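Print this page | E-mail this page

Westdale Home Languages Library
Progress report to the Flevis Fund, March 2022

Dear all at Flevis,

I promised you a proper update once the winter was behind us, and I am sorry it has taken me until the daffodils to sit down and write it. There is a good deal to tell, most of it happy, and I will try to keep it in some sort of order (my colleagues know how likely that is).

You will remember that your grant was for buying and lending out children's books in the languages families in Westdale speak at home, and for the story afternoons that go with them. When we applied we had two shelves by the photocopier and a notebook for the loans. We now have over 500 books, all covered and catalogued, and a corner of our own by the radiators, which has made us very popular in the cold weather!

The largest part of the collection is still Romanian, thanks to the Tănase bequest, which came to us in a great many banana boxes and took most of the autumn to sort. A fair few of the books were too fragile to lend, and we have put those aside for the older readers who like to look through them at the table with a cup of tea. The rest went out almost as fast as we could stamp them. Ewe and Twi have been much harder. There is so little in print for the under-sevens, and what there is tends to be sold in small runs and then vanish, so Mariama Ametepe has been writing to publishers directly and has had some lovely long letters back.

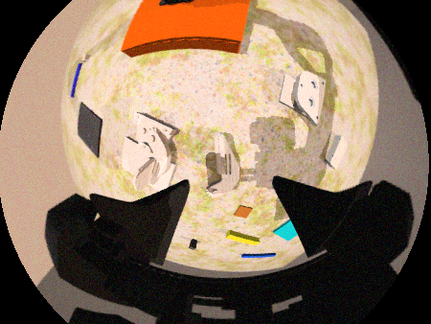 Postage has been our worst surprise. We had allowed £200 for it across the whole year and had spent the lot before Christmas, mainly on two parcels that were held up at customs and then charged for. With your agreement by e-mail we moved £100 across from the printing line, and I am glad to say that has held. The printing has not suffered much, as the school let us use their machine for the bookmarks and the new joining form, which now comes in five languages.

The story afternoons started up again after the half-term break. We were nervous about numbers after such a long gap, and the first one was rather quiet, but word got round the school gate and by the third we were borrowing chairs from the choir. We read each story twice, once in English and once in the home language, and we have found it goes better with the home language first. The children who know it get to be the experts for ten minutes, and they do enjoy explaining to everyone else what the goat said.

Our one real disappointment is the recorded stories. We wanted grandparents to read aloud so that families could borrow the recording along with the book, and we have only managed a handful. People are shy of the microphone, and the room we were offered is next to the boiler. We have now bought a licence for Skistesel, the lending software we mentioned in the application, and it will let us attach a recording to a book's entry, so at least there is somewhere to put them once they exist.

I asked a few of our regulars what they would like you to know, and I have left their words as they came.
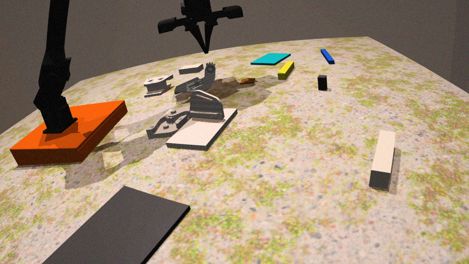
Cornel Iordache wrote that his daughter used to answer him in English whatever he said to her, and that she now corrects his spelling in Romanian, "which I did not ask for, but I am pleased". He would like more books for nine- and ten-year-olds, and fewer about bears.

He is quite right about the gap. Most of what we own is for little ones, and the older children run out after a term or so. We would like to spend what remains of the book money on longer stories, with a few comics among them, and unless you would prefer otherwise we shall place that order in April. Mariama has drawn up a list and I can send it on, though it is handwritten and takes some deciphering.

The accounts are in the usual spreadsheet, with the receipts in the same order as the lines. Two of the receipts are in Romanian and I have pencilled the English beside them. Do come to a story afternoon if any of you are nearby. We start after school and there is always cake.

With very warm thanks from all of us at the library

Print this page | E-mail this page

We use cookies to help this site work properly. By carrying on, you agree to our use of cookies. Accept | Find out more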